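Tratis Fleet - Vehicles and Charging Group
Minutes, meeting of March 7, 2018
Held at Zimavville depot, upstairs room

Present: fleet manager (chair), depot supervisor, finance, drivers' rep, workshop lead, office manager (minutes)
Apologies: HR, sales

1. Last minutes
Agreed. One correction, item 4 should say "leased" not "bought". Office manager to fix on shared drive.

2. Electric vans, first batch
Six vans now in use on the town rounds. Drivers' rep says mostly liked, quiet, good in traffic. Complaints: heater eats the range on cold mornings, and no spare wheel. Fleet manager said the spare wheel is the same on the new diesels so not an electric problem. Drivers' rep said still a problem. Noted.

Range. Maker's figure not being reached by anyone. Best full day so far 94 miles, flat route, one driver, light load. Fleet manager doesn't want routes planned on that. Planning figure stays as it is until after summer.

Preheating while plugged in would help. Needs setting on each van, some drivers have done it, some haven't been shown. Workshop lead to do a one page sheet and go round with it.

3. Charge points, Zimavville
Sakamoto quote in. Nine posts along the back wall, two of them faster. Groundworks not included, which was not clear from the covering email. Finance unhappy, wants it all in one price before it goes any further.

Supply to the site. Still waiting on the network operator for an answer about the bigger connection. Depot supervisor has rung twice. If the answer is no we can still charge overnight with the load shared out, but not all posts at full rate at once. Long discusion. View of the meeting was that overnight covers nearly everything we do at the moment and the faster posts are for the odd late return.

Cable lengths: depot supervisor asked for longer ones on the end bays, vans get parked nose in or nose out depending who's on. Sakamoto to be asked. Also asked for kerb stops, one post at the other yard was reversed into in December and was off for weeks. 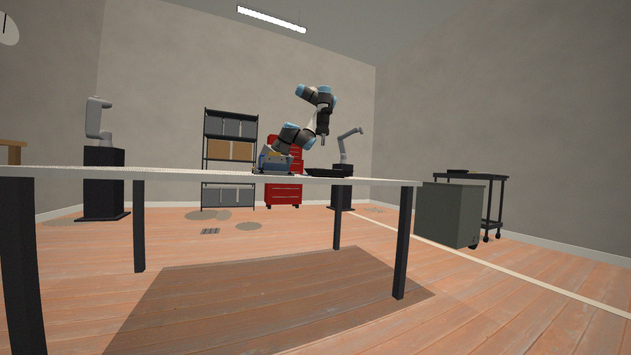

4. Workshop, high voltage training
Training dates still not fixed, provider can only take two at a time and workshop lead wants everyone through before the vans come up for first service. Finance asked if one person could be trained and show the rest. No, has to be the certificate. Bench also needed for the battery isolating kit and the gloves, existing one is oily and full of brake parts. Workshop lead wants something long and plain, pale top so you can see what you've put down, four square legs, no drawers or shelf under, same sort of thing as the white table in the picture. Chair fine with that. To be kept clear, no tea. Finance to find a price, up to £300, anything over comes back to this meeting.

Barrier tape and signs for the bay: workshop lead already has these.

5. Billing and cards
Kerix system for logging the charging. Trial login came through last week, only office manager has been on it. Works by card, driver taps, it records van and amount used. Monthly report comes out as a spreadsheet. Seems OK. Reg numbers had to be typed in by hand and two were wrong, now corrected.

Home charging. Three drivers take vans home. How do they get paid back? Finance prefers a flat rate per mile, drivers' rep prefers actual meter reading because tariffs differ a lot. Kerix say they can do a home unit that reports in, extra cost per month, figure not given. Drivers' rep pointed out one of the three has no drive and is running a lead across the pavement. Chair: that stops today, van to be charged at the depot. Supervisor to speak to him.

Staff own cars: two people have asked if they can use the posts. No for now, look at it again when all posts are in.

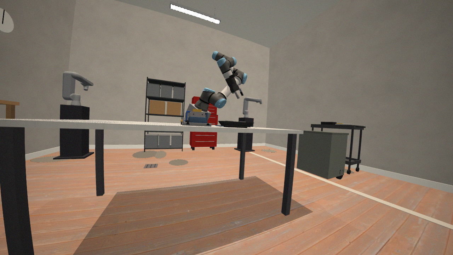

6. Disposal of old diesels
Oldest vans due to go when the second batch arrives. Dealer has offered part exchange, low. Finance thinks auction would do better, fleet manager not convinced once you take off the fees and the running about. One van has a bad sliding door and will need doing either way. Get a second trade price and decide by email. Signwriting to come off first, last time one went with the phone number still on it and we had calls for months.

Roof racks to be kept if they fit the new ones. Workshop lead to measure.

7. Second batch
Order not placed. Lead times getting longer, dealer says roughly five months but was vague. Chair wants the supply answer before commiting. Drivers' rep asked for heated seats this time as they use less than the blower. Finance to get price as an option.

8. AOB
Back gate sticking again. Supervisor to ring.
Wash bay: drivers asking if the electric vans can go through as normal. Yes, not while plugged in obviously.
Parking in the charging bays by visitors. Cones for now, paint later.

Actions
Fleet manager - revised quote from Sakamoto incl. groundworks, cable lengths, kerb stops
Depot supervisor - chase network operator, speak to driver re lead, gate
Workshop lead - preheat sheet, training dates, measure racks
Finance - bench, second trade price, heated seats, home charging rate
Office manager - Kerix home unit cost, cards for remaining drivers, correct last minutes

Next meeting: same room, date to be sent round. Closed early, room needed.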